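The Great White Table Clear-Off

I've been promising for ages to show what happened with the big white table in the back room, so here we go. It's the one everybody walks past and puts things down on, and by January it had swallowed two library books, a pile of seed catalogues and my good scissors. My rule this time was simple – everything comes off, and only what gets used goes back. I gave myself 70 minutes and a pot of tea (I went over, of course I did).

I found the table through Brestiva, the second-hand place near the ferry, and paid $200 for it, which felt like a lot until I tried carrying the thing. The white shows every crumb, but I love it anyway!

First up, the pale green see-through bowl, which is my favourite colour of anything in the house. It's got something round and red in it and a bottle of Cestbon water standing up in front, so for now it's doing the job of a catch-all.

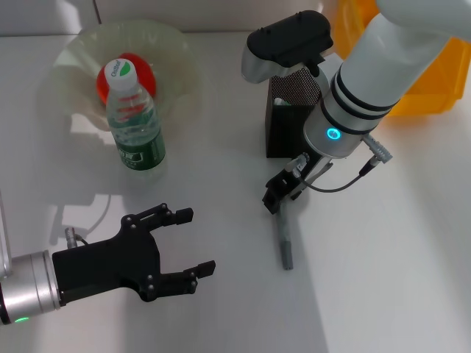

Ngozi Uzor wrote to say she keeps one bowl per room and empties it every night before bed, no exceptions, and that a wide one is a mistake as you just fill it. She has a point about the wide ones. I'm hopeless at the every-night part, so mine gets tipped out when it starts to overflow.

Next, bottles. A dark green one with tiny white print on it, the sort of print I need my glasses for, and then mostly just tabletop. I can't tell you how good it feels to see that much of it after months of paper! I went over the whole surface with a damp cloth and a bit of Bendis spray, then a dry tea towel, and the old coffee ring by the window end came up nicely.

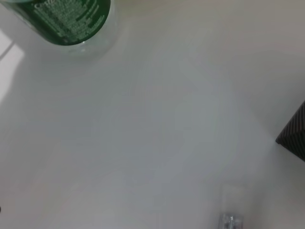
Lâm Ông reckons spray is a waste of money on a white top and swears by warm water with a splash of vinegar, wrung out well so it doesn't sit along the edges. Happy to give it a try when the Bendis runs out – I bought the 50 cent refill pouch at a garage sale, so that may be a while.

Pens and markers took longest. I tested every last one on the back of an old calendar and the dead ones went straight in the bin. The glitter ones always survive a cull in this house, don't ask me why I need them, I address envelopes with them and it makes me happy. The black mesh container with the little round holes is staying on the table too, as I like being able to grab things without opening a drawer.
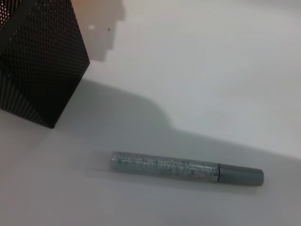 Silver-grey glitter marker and a corner of the black mesh container.

The seed catalogues have gone to Azra, and the scissors are back on their hook. Next I'm doing the hall shelf, and if anyone has a good way of storing wrapping paper flat, please leave it in the comments.

Posted 8/4/24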